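Talk notes: the Potel hand gripper kit, one month in
Skisville meetup, 24 minutes plus questions

Open with the price slide and leave it up. People want the number first. Kit is two grippers, a charger, a case and a year of the Takács upload service.

Say what we used it for: clothes. Picking up, spreading out, folding. Household laundry on a bed is harder than blocks on a bench, and it's the job most people in this room will ask about. 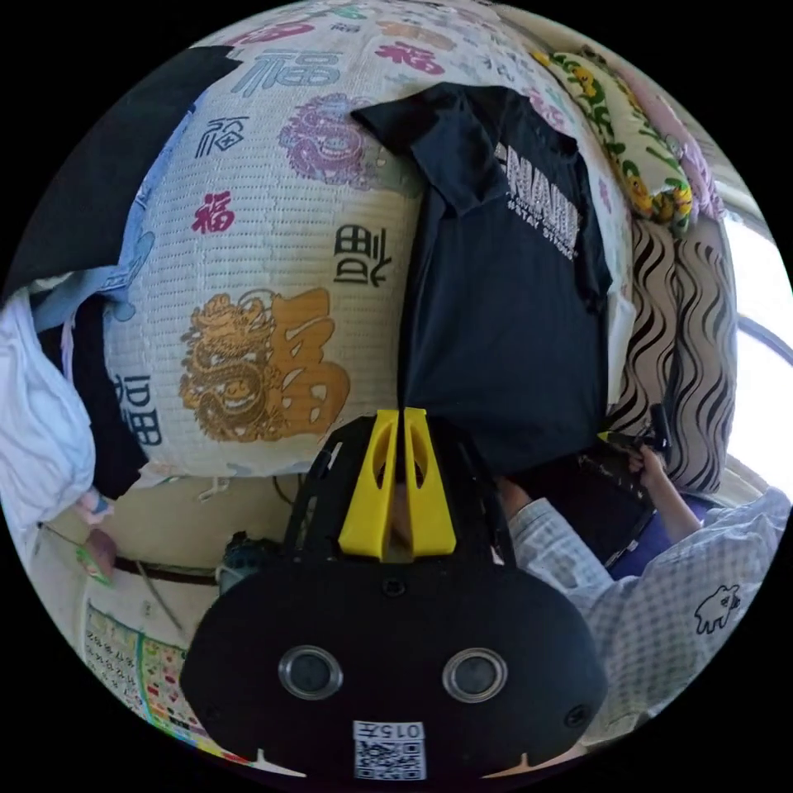 Slide 3. Potel gripper, yellow fingers pointing at a black T-shirt.

Go over the fingers here. Slotted, fairly soft, fine on T-shirt cotton. They struggle with a thick seam if you come at it straight on. Go in at a slant. Manual has 17 pages and none of them mention this.

Two round windows on the face of the body. Keep your sleeve away from them. I lost a whole morning of recordings to a loose cuff.

Setup time. First session was slow, mostly pairing. After that we were recording by 9:30 on a normal day. Ask who has used the Pronberg kit and compare — the Pronberg pairs faster but the trigger is stiff.
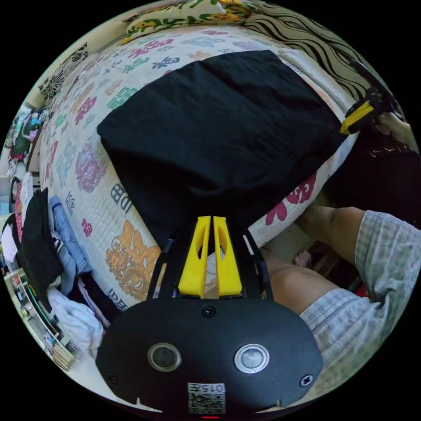 Notes last edited: December, 4:10 p.m.

Two-handed work. Point out the second gripper by the edge of the black cloth. For a square fold you want both, and you want them to start at the same moment or the upload service treats them as separate sessions. Button on the left one starts both. Easy to miss.

Numbers: 431 recordings kept over the month. Don't read out the table, just say 70 were thrown away, mostly for bad sync in the first week.

Busy bedding was not a problem for us. Dark cloth was a bit worse in the evening, so turn a lamp on.
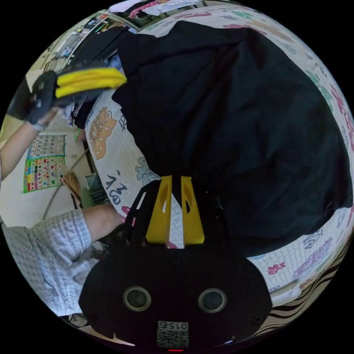

Ifor Vaughan wrote back after the dry run that he'd buy the kit for folding but not for anything with buttons, and that the wrist gets tired well before the battery does. Mebrat Zeleke agreed on the wrist and asked for a strap.

Read both out, then go to questions. Spare gripper is in the case under the table if someone wants to try it.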